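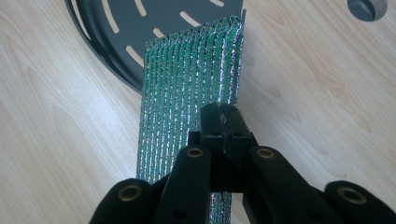 What has the Handura workshop done with the funds released in July?

Most of the money went to workbenches and materials for the small-parts course. Of the 500 practice kits planned, 394 have been packed and delivered to Jiveso. The remaining kits await metal strip from Kusano, whose shipment is delayed. Ten benches are now in regular use. A revised delivery schedule will follow once the supplier confirms.

Shakuntala Sachdeva
Program Manager, Handura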